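Grubby grips, sticky handles and textured bits: how I get them clean

I do love a clean handle! Give me a rainy afternoon in January, a bowl of warm soapy water and everything in the house with a grip on it, and I'm perfectly happy. It started with a box of kitchen tools from the Tamville table-top sale (lovely solid things, filthy handles) and it has spread to the shed, the bike, the hairdryer and the garden shears. These are the methods I've settled on after a good many goes, and a couple of mistakes.

My kit

An old soft toothbrush, and a second one with the bristles cut down to half their length so they're stiffer. Wooden cocktail sticks. Cotton buds. Two microfibre cloths, one for wet and one for dry. Washing-up liquid, bicarbonate of soda, white vinegar and a small bottle of surgical spirit. I keep the lot in a Lindora biscuit tin, which cost me 88p from the charity shop and has a lid that really shuts.

Before you start

Take out batteries and unplug anything with a plug. If it has a motor in it, never put it in the bowl, however tempting – damp cloth only. Try whatever you're using on a hidden spot first. Surgical spirit will cloud some clear plastics in seconds, and I have a salad spinner lid to prove it.

Sticky rubber handles

You know the ones. The soft coating on a screwdriver or a torch goes tacky after a few years in a drawer and picks up every bit of fluff going. Soap alone won't shift it. Make a paste with bicarb and a little water, rub it on with your fingers, leave it while you have a cup of tea, then rub again under the tap and dry it well. If it's still tacky, wipe it over with surgical spirit on a cloth, turning to a clean bit of cloth often. Some coatings come away altogether, and the hard plastic underneath is usually quite nice to hold!

Wooden handles

Never soak them. Wipe with a wrung-out cloth, let them dry overnight standing up, then rub down lightly with fine paper. I finish with 2000 grit on anything that lives in my hand for long, like the potato peeler and the small trowel. It sounds fussy but it leaves the wood silky. Then a thin wipe of food-safe oil for kitchen things or raw linseed for the shed, left for 45 minutes before you buff off what hasn't soaked in. Lay oily cloths out flat outdoors to dry and don't ever scrunch them up in the bin, as linseed rags can heat up and catch fire.

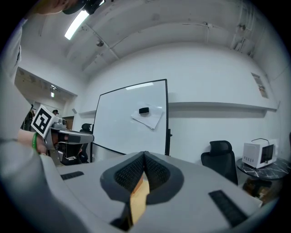 Textured plastic and rubber is my favourite job of the lot, and it's all down to which way you brush. Start dry, so you lift the dust out before it turns to mud. Long ridges want brushing along their length with the cut-down toothbrush, and you turn the thing round as you go: the two black ridged strips in the photo sit at different angles, so you'd change direction between one and the other. The mesh texture on the insides of those dark pads would want the soft brush and tiny circles, with barely any water. A V-shaped gap like the one between them is a job for a cotton bud, or a cocktail stick with a corner of damp cloth over the tip. Wipe, dry, then do it all once more with a fresh cloth and see what comes off the second time. It's always more than I expect.

Matte plastic

Pale matte plastic shows every thumbprint and it hates being scrubbed. Cream cleaners and the green side of the sponge leave shiny patches that never go dull again (sorry, kettle). Use a drop of washing-up liquid in a mug of warm water, a well-wrung cloth and a light hand, working over the whole surface and not only the mucky part, otherwise you get a tidemark. Magic-eraser sponges are really a very fine abrasive, so save those for light switches and skirting boards.

Bits with labels or stickers

Work round them, always. Dab up to the edge with a barely damp cotton bud, and dry it off straight away so no water creeps underneath. If you want the label gone, warm it with a hairdryer on low and peel slowly from a corner. Leftover glue comes off with cooking oil on kitchen roll. Leave it ten minutes, rub, then wash off the oil.

Fabric straps and wristbands

Torch loops, watch straps, the cord on the whisk – they get worse than the handles and always get forgotten. Swish them in hand-hot water with a squirt of shampoo, squeeze (don't wring), rinse and dry flat on a towel. Bright colours can run the first time, so keep them apart. Leather doesn't get this treatment, just a damp wipe and a dab of balm.

Bike and pushchair grips

Foam grips soak up water like mad, so go easy. Foam cleaner on a cloth, wipe, press with a dry towel, and leave somewhere airy. Rubber bar grips can have the full toothbrush treatment. I did a whole set of grips one morning in roughly 31 minutes, with the radio on.

Keeping them nice

Store soft-coated tools out of the sun and not touching each other. A strip of greaseproof paper between them in the drawer stops them sticking. Give kitchen handles a quick brush in the washing-up water whenever you're doing the pans, and rinse your toothbrushes out well and stand them bristles up to dry.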